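The Year of the Borrowed 5-Iron

My handicap is 22, a number I arrived at through years of steady work and one very generous scorecard from Dougal Swanson, who was keeping score with a hot dog in his other hand. I mention it so you'll know what kind of golf we're discussing. If you came for swing tips, there's a fellow on the range at Tangen who gives them out whether you've asked or not.

In March I left my 5-iron on the fourth tee at Tangen. I leaned it on the bench, hit my driver into the alders, went to look for the ball, and didn't think about the club again until I got home and saw the gap in the bag. I called the shop. They had a barrel of lost clubs, they said, and I was welcome to come look through it.

The barrel is worth the drive. It holds mostly wedges, which makes sense, as a wedge is the club you carry to the green, lay in the grass and abandon. There were a couple of putters that I suspect were left on purpose. There was a ladies' 7-wood with a knitted cover shaped like a trout. My 5-iron was not in there, but Torunn Kvam, who was behind the counter, handed me one from the rental set and told me to bring it back when mine turned up.

It's a terrible club. The grip is hard as a broom handle and somebody has bent the thing a little flat, so that from a normal stance the toe sticks up and looks at you. Naturally I hit it better than anything I own. First round out I put it to nine feet on the long par three, the one with the ditch, where my usual play is to aim at the ditch and hope to miss. I missed the putt, of course. I'd have had to buy drinks otherwise.

By summer I was arranging whole holes around it. I was laying up on par fours that didn't need it, just to get to my number. Linnea Hägglund asked me, fairly politely, whether I planned to use the rest of the bag or was carrying it for the exercise. I told her I was playing strategically. I then went out in 53, and she didn't bring it up again until the parking lot.

Well, mine turned up. It had been in Dougal's bag the whole time. He'd picked it off the bench, assumed it was his, and had been playing with two 5-irons for months without remarking on it. He says he wondered why the bag felt heavy.

So now I owe Torunn a club, and I have been putting it off. I did go in last week fully intending to hand it over. She was busy with a group from Hutholm and I didn't like to interrupt.

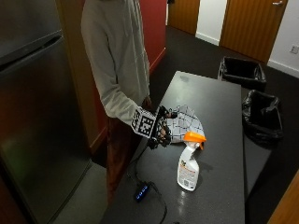

Posted in: Golf, More or Less

Next time: the winter mat league, and why I'm not allowed to keep the standings.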